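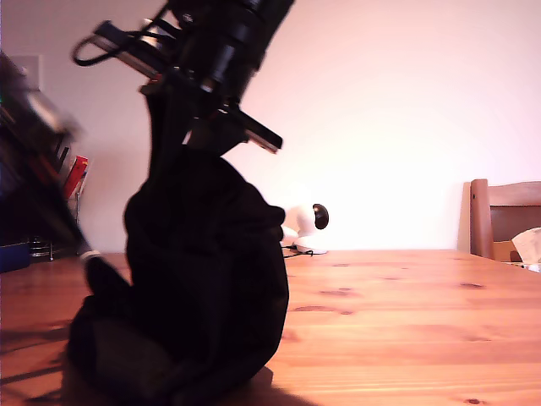
September, 4.10 pm

Second try with the walnut dye on the Posham wool. I weighed 162 g of dry yarn and left it in the alum bath from the morning until after lunch. Last time I took it out too early and the colour stayed weak near the knots, so now I tied the skeins more loosely, with 2 ties each.

The dye bath was kept under boiling. Sixten Sundqvist says the husks from Bondia give a more grey brown than the ones from Sepúlveda, and I think he is right, but my old sample card was lying in the window and I do not trust it any more.

Rinse water still brown after the fourth change. I stopped there and hung the skeins on the back rail.

To do:

- write the colour name on the labels **before** drying
- ask Sixten for his notes on iron, he promised them already in spring
- order more alum from Paneven, the jar is almost finished
- wash the big pot, it smells

If the grey is too strong when dry, I will dye one skein again in the same bath. The bath is in the lidded bucket, please do not pour it out.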